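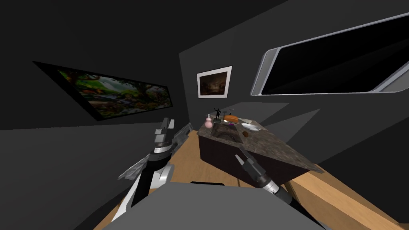
## Opening: what the twin is for

Speaker notes, August 27, 2020. Keep this part short.

- The slide is the simulated kitchen. Two arms, parallel grippers, stone counter with a sink in it. Let people look before talking.
- Point to the right gripper near the front corner of the counter. Ask the room: how far off the stone is it? Take guesses. Then say that the sim will give you a number with lots of decimals, and that I don't trust the last few.
- Ustau sold us the model as "maintenance ready." I'd like to know what they think maintenance is.

## What we check on the real cell

- Finger alignment first. Close both grippers on the gauge block and look for light between the pads.
- Wrist bolts every 80 hours. Lorura says 2,000. Marin Vukadinović found 5 loose ones well before that. (Pause here.)
- Re-zero both arms after any finger change. The Hendis script claims to do it for you. Run it, then measure anyway.
- Cable wear at the elbow. No cable ever frays in the sim.

## Where I may be wrong

- The twin did catch one bad joint limit in May. Give it credit for that.
- 29 logged faults on the real cell so far, and I still can't say which of them a better model would have predicted. If Stan's team has data, I want to see it.
- Take questions before the repair demo. Gauge block is in the gray case.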